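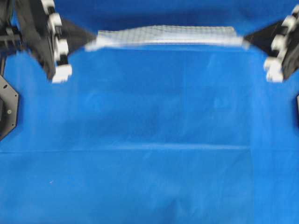 Both grippers on the checked cloth, pulled out between them over the blue table cover.

Spring progress report: Wukcombe Robotics Club, two-arm folding project
For: Clive Hulme, Stimberg Fund
From: Marjan Dehghan, club coach

Hi Clive,

You asked for a page or two on how the year is going and where the money went, so I'm writing this while the kids are still packing up (it's loud in here, forgive any odd sentences). The short version is that we have two arms working together on one piece of cloth, we're a little behind on folding, and we have $60 left in the parts line.

Where we are

When I wrote the application I promised you a pair of arms that could pick up a cloth, spread it out and fold it in half by the end of the school year. Picking up and spreading are in decent shape. Folding in half works when everything lines up and falls apart when it doesn't, which the students will tell you at length if you let them!

We're using thin white cloth with a gray grid on it. That was a student idea back in the fall and I was lukewarm about it at first, but I've come all the way around. With plain white fabric everybody argued over whether a corner had slipped or the whole piece had turned. With the grid you look at the squares and you can see which way it's being pulled. The blue cover on the table was the other half of that idea. White on blue is easy on the eyes and the vision group got much cleaner outlines of the cloth once we switched.

The stretch

This is the part we've spent most of March on. Each arm takes an end, and then the two have to move apart until the cloth is tight and stop there. Too little and the middle droops. Too much and one end pops out of the fingers, and then you have one arm proudly holding a rag out to the side while the other one pinches air. We had a lot of that in the first couple of weeks. The top edge still sags a bit between the grippers even on good runs, and the students are split on whether that matters for the fold. I'm staying out of it until they've tested it both ways.

The control group (four eighth graders and one very patient sophomore) rewrote the stretching code so the arms slow down near the end of the pull. They also stopped sending the arms their moves one after the other. Now both get the same timing, and the difference was easy to see from across the room. It's still quicker than I'd like in the sideways moves. I've asked for slower, they've asked for faster, and we've settled on leaving it alone until after the open house.

As of this week they've logged over 600 attempts. The target in the application was 700 by summer, so I'm comfortable there. I'd rather not give you a success rate yet. The students changed what they count as a success in the middle of the winter, and the old numbers and the new numbers don't belong in the same column. Two of them are going back through the notebook to re-score the early runs, and I'll send you that table when they're done.

What went wrong

The fingertips took us a while. Our first set was too blunt to get hold of fabric lying flat, so the arms mostly pushed the cloth around the table. The wedge-shaped plates we have now come to a narrow tip and pinch much better. They do need checking at the start of every session, and I've put that on the whiteboard in large letters.

We also lost nearly three weeks when the Grundorley delivery went to the middle school by mistake and sat in their office. I should have called sooner. That delay is the main reason the folding work is behind.

Then there's the cloth itself, which frays. A corner that's been pinched a few dozen times doesn't behave like a fresh one, and for a while the team was chasing a bug in the code that was really just a tired piece of fabric. We now swap cloths on a schedule and write it in the log. Same with the table cover: creases in it confused the edge finder for a bit, so smoothing it out is on the setup list too – it doesn't always get done, but it's on the list.

Money

The arms and mounts came in where we expected. Fingertips and spare pads went over, because we made more versions than I'd planned for. Fabric was cheap. We saved on the camera bracket after Mr. Radonjić in the shop let us use his scrap bin and showed two of the students how to bend it themselves. The $60 that's left will go to replacement fingertips and one more batch of cloth. Receipts are in the shared folder, and if you find one missing please tell me and I'll dig it out.

The students

We started in the fall with a bigger crowd and lost a few to track and the musical, as always. The ones who stayed are hooked. What's pleased me most is the notebook. In October I had to beg for entries. Now I get full paragraphs, with sketches, and the occasional rude remark about the left arm. The younger ones have started running setup without me, and last session I got all the way through a cup of coffee before anybody needed anything.

I do wish we had more time on the machine per kid. With one rig, there's always a group waiting. We've been giving the waiting group the log to work on, and that's fine for some of them and torture for others. I don't have a good fix for it this year.

What's next

Between now and summer we want to get the half fold to work from a flat start, with no adult straightening the cloth first. After that comes a second fold, if there's time. I'd call the first one likely and the second one a maybe. We'd also like to try a heavier fabric, probably a dish towel, because every parent who comes in asks if it can do laundry.

The open house starts at 5 in the old art room and you'd be very welcome. The students want to run it live. I've suggested having a video ready as a backup and was outvoted.

One question for you: can the leftover parts money roll into next year if we don't spend all of it by June? No rush on that, but it would help me decide how much cloth to order.

Thanks again, Clive. I'll send the re-scored table as soon as I have it.

Marjan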